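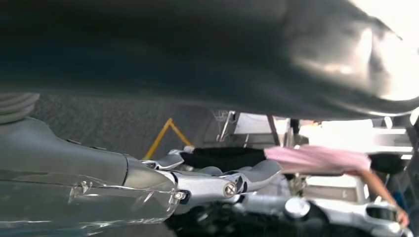
Search this site Enter keywords Go

Open Day Visit to the Jimell Robotics Lab, Hukstead

Student project report by Fadi Tannous

Our group went to the Jimell lab for part of its open day. We had been asked to pick one demonstration and write up how it was run. We picked cloth handling because our own project, started in January, is about folding towels.

The robot has metal hands with jointed fingers, and part of the forearm is under a clear plastic cover. It held black cloth and pink cloth in one level band, with a person's arm at the far end. Our guide said soft material is harder than boxes because it changes shape every time it is picked up.

The demonstration was given 12 times that day, for some 900 visitors. We stayed for 2 of them. I would have liked more time for questions about grip force, which our Grimshaw gripper at school cannot measure.

Last updated July 22, 2022

Comments

Boltetti: Did they say how they set the grip force?

Fadi Tannous: No, we ran out of time. I have emailed the lab.

pk29: Good report. Please add the parts list for your towel project.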